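My grandmother's new year never fell in January, and I forgot it again this autumn.

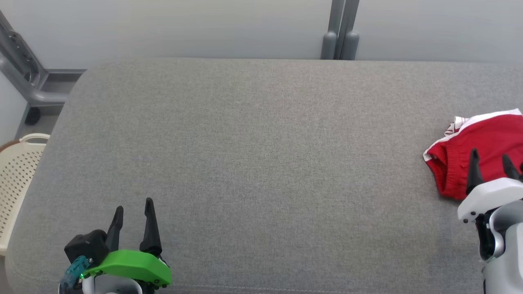

Bimham, Monday, November 19, 2018

Lovisa Kristiansen rang from Wirden to ask if I'd lit the candle. I hadn't. We talked for an hour – mostly about her mother's soup.
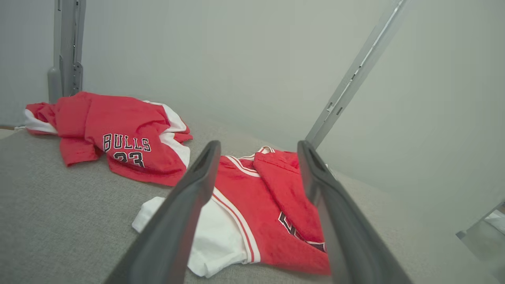
I've lived here long enough to lose the date.
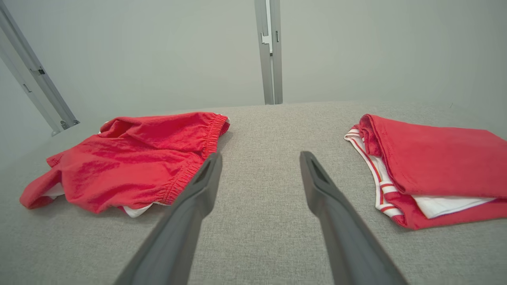
Gran kept it strictly. Everyone wore something red, even if it was only a pair of shorts, bright red and creased. I wore socks.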